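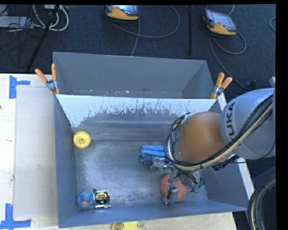

Does a published safety rule for robot cells change what people do on the floor? Hard to say, and we have our doubts. Most shops can show you a binder. Fewer can show you anyone who opened it after the first week.

Dredari is looking for people who run, load or repair robot arms to help test that. You'll read our draft good practice rules, all 352 of them, and mark each one you would skip on a busy shift. Blunt answers preferred. Managers may apply but can't sit in with their own staff.

Pay is $200 for two evening sessions in November, starting at 6 p.m. at the Bidau office, Room 1301. Write to Fumiko Shimada, and say which rule you trust least.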